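Ramumier Robotics Club
Minutes of the October meeting

Opened at 4:10 p.m. Teodoro Policarpio in the chair. Minutes of the last meeting were read and approved with one correction: the battery order was from Bautista, not Ferkeo.

1. Demonstration count

The table-tidying project has 1081 usable demonstrations. The goal for the Prokico student challenge is 3000, so the team is a little over a third of the way there. Another 300 were thrown out at review, most of them for tracking dropouts.

Each run uses both hand-held grippers. The operator sits at the oval table and works with the cup, the cloth and the wicker basket. Agreed that the marker cubes must stay uncovered for the whole run, and that long sleeves are fine if they stay clear of the cubes. 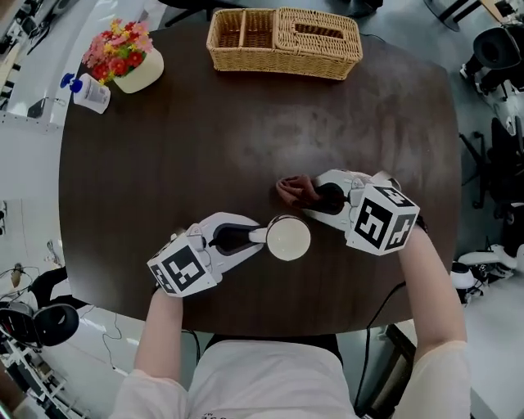
2. Budget

Balance is $2186. Approved $300 for spare finger pads and two longer cables. The club will ask Ferkeo for a student price before ordering. Entry fee for the challenge is already paid.

3. Soft items

Cloth and knits are still the weak spot. The trained model does well with the cup but often closes too early on fabric. Teodoro proposed a separate block of runs with soft items only - pick up, hold, set down - before going back to mixed tasks. He also asked operators to slow down at the moment of closing, and to pinch knits so that part of the fabric stands up clear of the pads.

There was some discussion of whether one gripper or two should be used for this block. Agreed on two, to match the rest of the data.
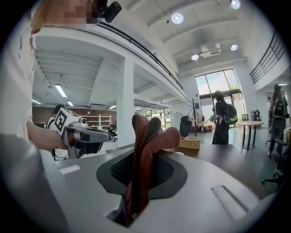
Bautista's coach, sitting in as a guest, said his team had the same trouble with fabric last season and got further by adding more kinds of cloth than by adding more runs of the same one. He offered to lend a box of socks and dish towels. Accepted with thanks.

4. Actions

Teodoro to write the run sheet for the soft-item block.
Cable and pad order to go out once Ferkeo replies.
Review team to tag the rejected runs by cause.

Closed at 5:25 p.m. Next meeting in November, same room.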